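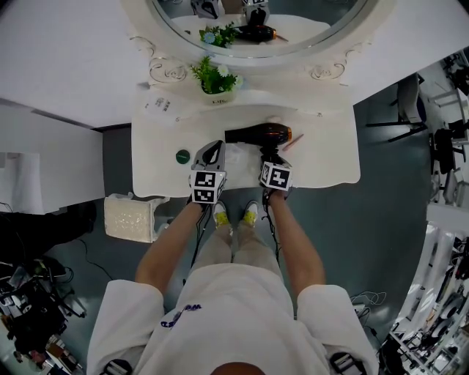
LIVING WITH IT > List Archive > Dizziness & Balance

From: Tipene Tamihana
To: Pearce Balance List
Subject: Re: Vertigo back again, is it worth seeing the physio?

Hello Charalambos, and hello everyone else who is up at this hour with a cuppa,

Charalambos Vrettos wrote:

> Woke on Sunday and the ceiling was going round like the Brulska
> carousel. It passed in under a minute but came back every time I
> rolled to the right. The GP says it's probably the crystals again
> and I should see a vestibular physio. I did the exercises off a
> printout last time and they made me crook for two days. Is the
> physio any different, or do I just pay to feel seasick in somebody
> else's room?

I'm so sorry it's come back on you. Mine has returned three times in 13 years, and each time I'd managed to convince myself it was gone for good, so I do know that sinking feeling when you turn over and the wardrobe starts to slide.

I'd go, and I'd go soon. What I hadn't understood from my own printout (possibly the same one, with the little man in the singlet?) is that there are several canals in each ear and the manoeuvre depends on which one is playing up. I spent most of a February tipping my head the wrong way — my right ear was the trouble and I was diligently treating the left. The woman I see in Tunberg had me lie back with my head over the end of the table and watched my eyes, and she had the side sorted before I'd finished complaining. Then she rolled me through it, slowly, with a hand behind my neck the whole time. I did feel green afterwards. I sat in the waiting room with a ginger biscuit for half an hour and my daughter drove me home, and I'd suggest you line up a lift as well.

A few other things, in no order. Ask when you book whether they want you to skip the anti-nausea tablets that morning; mine did, but check with your GP before you drop anything. Wear trousers. Tell them about your neck, Charalambos, because I remember you writing about the fusion, and there are gentler versions for people who can't tip back that far. And if you ever get it with a new bad headache, double vision, slurring or a weak arm, don't wait for the physio or for us, ring triple zero.

I still go carefully for a week or so. I keep the cereal on a lower shelf and get up in stages, sitting on the side of the bed until I've thought of something to do.

Let us know how you get on, and Steruvow people, does your clinic still take walk-ins? Someone asked me and I couldn't say.

Warmly,
Tipene

1072 views | 13 shares | 3 comments

Marg_T: The eye-watching part is what sold me too. Go!

Charalambos Vrettos: Booked in, and my brother is driving. Thank you Tipene.

pelican2: Steruvow is appointments only now, I rang them.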